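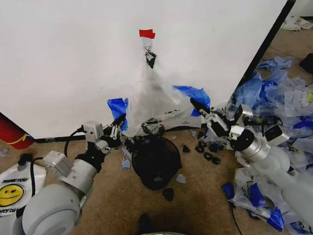

A plastic bag hanging from a small clip, with red tape above.

Household tips: getting your papers ready for a small loan

Plenty of households round Wirkside now borrow from a community lender when the boiler goes or the car fails its MOT. The rates are usually kinder than a doorstep loan or a catalogue, but the lender will want to see how your money comes and goes. Most of the delay happens at the kitchen table, looking for things. These tips are for getting that part done in an evening.

Start with one place for paper

Pick a drawer, a box file or a shelf and put every letter with a figure on it there as it arrives. Don't sort it at this stage. Sorting as you go sounds sensible and lasts until the first busy week.

Open the post standing up, near the recycling. Envelopes, leaflets and return slips go straight out. The letter itself goes in the drawer, unfolded, with the date showing.

If your bills come by email, make a folder in your inbox called Bills and move them across when you pay them. Print only what the lender asks to see on paper.

What a lender normally asks for

Every lender has its own list and you should ask for it before you gather anything. The usual items are:

Proof of who you are, such as a passport or driving licence
Proof of address, such as a council tax bill
Bank statements covering the last 90 days
Payslips, or your award letter if you get benefits
Details of anything you already owe
A quote, if the loan is for a repair or an appliance

Check that your name is spelt the same way on all of them. A married name on the bank account and a maiden name on the tenancy will mean a phone call, and you may need to take the marriage certificate too.

Screenshots from a banking app are often turned down. Download the proper statement as a PDF, and include the pages that have hardly anything on them. A statement marked page 1 of 4 with only three pages attached will be sent back.

Work out what you can pay before you ask

Take a sheet of lined paper and draw a line down the middle. Money in on the left, money out on the right, one month only. Use your statements and not your memory. People tend to remember the rent and forget the vet, the school trip and the haircut.

Costs that come once a year need to go in as well. Add up the yearly ones and divide by twelve. If the car insurance is 636 pounds paid in one go, that is 53 pounds a month, and it belongs in the right-hand column even in a month when nothing leaves the account.

Take the right-hand total from the left. If there is 118 pounds left over, don't offer to pay 118 pounds. Leave yourself some slack for a dear month, December especially.

If the answer is less than nothing, stop there and see a free debt adviser before you apply for anything. Another loan will make the sum worse.

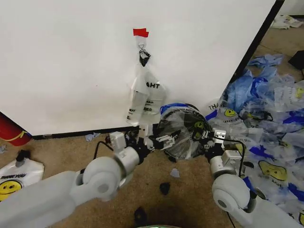

Plastic bags held by their handles in a black binder clip.

Comparing two offers

Look at the total you will repay before you look at the monthly amount. A longer loan has smaller payments and often costs more by the end. Write both totals next to each other on the same sheet.

Then look for these in the small print:

Whether there is a fee for setting the loan up
Whether you can pay it off early, and what that costs
What happens if a payment is late
Whether you have to save with the lender as well

Some credit unions ask you to put a little into savings with each repayment. Find out if you can draw on those savings while the loan is running. With some you can't, so don't count that money as your rainy day fund.

Saving up as you pay back

Our local group, the Beaulieu Savers, keeps to a simple target of 100 pounds put by before anything else. It will cover a call-out or a set of school shoes. Once you reach it, leave it alone and carry on with whatever you can manage.

A standing order on payday is the easiest way. Set it for the morning your wages land, and make it small enough that you won't be tempted to cancel it. It can always go up later.

Coins in a jar are fine for holiday spends. Count them into bank bags every few months, one sort of coin to a bag, and ask your branch or post office what it will accept before you carry them down.

Records worth keeping, and for how long

Keep the loan agreement until the loan is cleared, plus the letter that confirms it is cleared. Staple the two together. Credit files do get things wrong and that letter is what puts it right.

Keep payslips until your P60 comes and you have checked the figures agree. If you are self-employed the rules are stricter, so look them up on the official tax pages. Guarantees and receipts for appliances should stay as long as the appliance does. A good place is a freezer bag taped to the back of the manual.

Shred anything with an account number on it. If you haven't got a shredder, soak the pages in a washing-up bowl overnight and squeeze them to pulp. Receipts on shiny paper fade in the light, so photocopy the important ones in the first month.

On the day

Take originals and one set of copies, in the same order as the lender's list. Bring reading glasses and a pen. Write down the name of the person you speak to and the time of the call or visit, on the front of the folder where you will find it again.

More in Household Papers: Reading a water bill. Meter readings in winter. Labelling a box file.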